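Filed under: Liturgy, Psalter, Church Year
Search this blog Search
5 comments

The lectionary group at Kalldale met on Monday to settle the psalms for Advent, and we spent most of the evening on a single question: whether Psalm 80 should be sung through or cut at the places the printed table allows. I argued for singing it through. What follows is a tidier version of what I said there.

Psalm 80 has a refrain. It occurs at verses 3, 7 and 19, and the form of address lengthens each time: "O God", then "O God of hosts", then "O LORD God of hosts". The usual Advent selection takes verses 1 to 7 and 17 to 19. All three refrains survive the cut, so on paper nothing structural is lost. What goes is the vine, verses 8 to 16, brought out of Egypt, planted, grown over the hills, then burned and cut down.

My objection is that verse 17 depends on the omitted section. "The man of thy right hand" picks up "the vineyard which thy right hand hath planted" in verse 15. Sung without the vine, the phrase arrives with no antecedent, and a congregation will hear it as a free-standing title. That may be a legitimate Christian reading. It should still be reached by way of the text.

Corina Danzer raised the practical point that nineteen verses to a single chant is long, and that people's attention goes after the second refrain. I accept this. Her proposal was to change chant at verse 8 and return to the first at verse 17. We tried it with Hubert Kälin at the organ and it works, provided the second chant ends in a key from which the first can be picked up without a bar of fumbling. 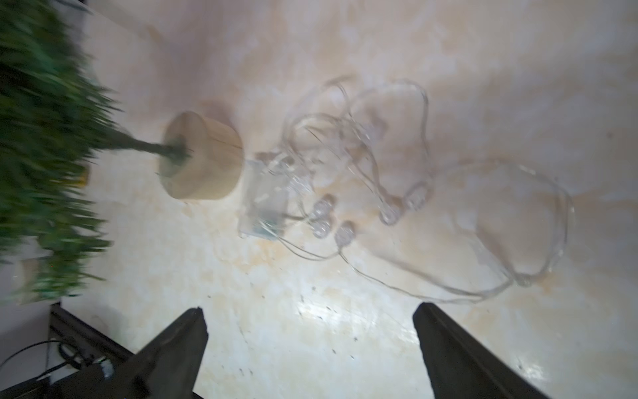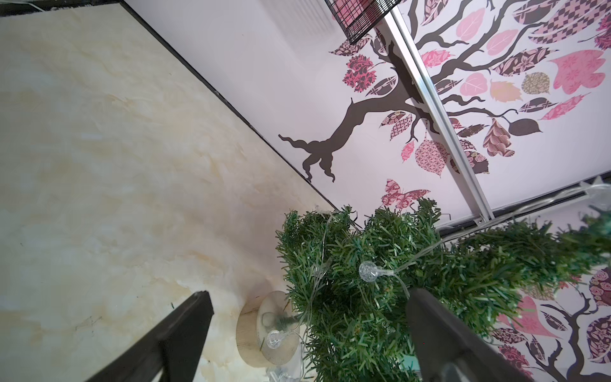

The little tree and the marbled surface; the patterned leaves and butterfly are in the second.

There is also the matter of verse 16, "they perish at the rebuke of thy countenance". The Hebrew leaves it open who perishes. Either the people are represented by the burned vine, or the verse is a wish against those who burned it. Svenja Baumgartner wanted a note in the service sheet. I would leave it alone — a note on one verse implies that the others are clear, and people do not read notes while singing.

On pointing, I have gone back to the older practice of taking the refrain at speech rhythm, with no lengthening before the colon. "Turn us again" needs no help. The verb is the same one used elsewhere for repentance, but here God is the subject and we are the object, and a heavy pause after it makes the petition sound like a resolution. It is a request to be turned. Advent preaching in most parishes I have attended leans hard on what we ought to be doing to prepare, and the psalm is a useful corrective.

For the remaining Sundays in December we are keeping the table as printed, with the Magnificat in place of the psalm on the fourth. Liesl Tanner has the pointed copies. If you sing from the large-print edition, check verse 5, where the asterisk is one word too early.

Posted in Psalter | Shared 2 times | 5 comments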